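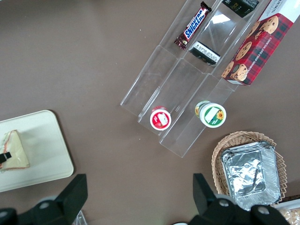

*Snacks in a clear organizer, a wrapped sandwich on its tray, and the gripper at work over the table.*

Bastthorpe runs a small catering counter in Drarkstead, and last year it set out to budget for a two-arm packing station. The first draft of the budget was one line long: the arms. The second ran to 31 lines, and most of the extra ones were for things that never move.

Trays, racks and baskets came first. The arms need items to sit in the same place every time, so the company set aside $2883 for holders and spares. Acrylic stands scratch and foil containers bend. Both were listed as yearly costs — a change the bank asked for.

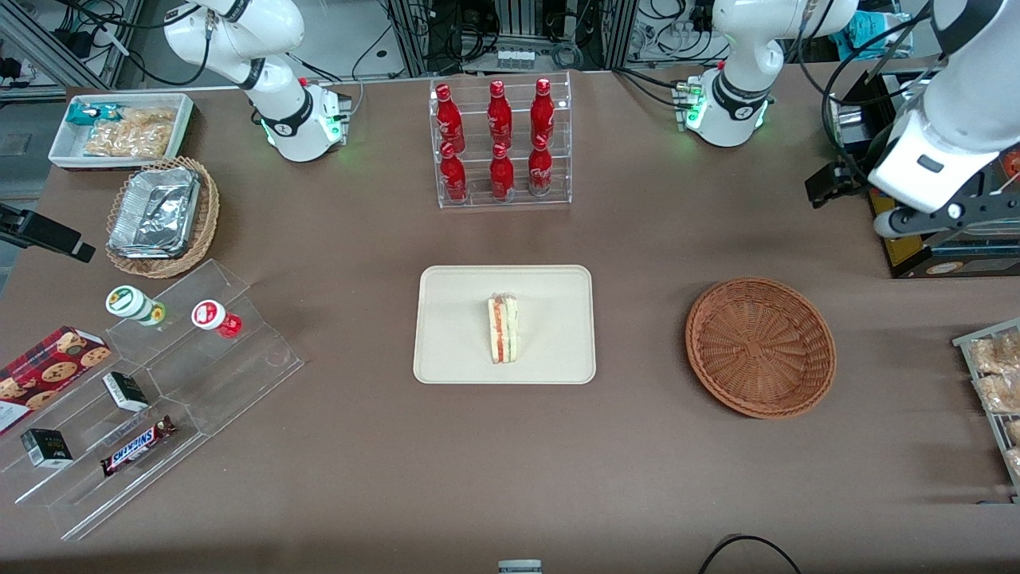
Floor space was the next problem. Bokport, the supplier, quoted for the table and the bases but left out the room behind them for cables and electronics. That added 2 feet to the plan and meant moving a sink.

Grippers deserve their own line. A bottle, a candy bar and a wrapped sandwich are very different things to pick up, and Bastthorpe priced two sets of fingers before choosing one. Buyers should ask for a trial with their own stock, in its real packaging.

Training took 67 hours in the final plan, paid at the normal rate. The Mendoza branch will make its own decision in November, using the same spreadsheet with the sink taken out.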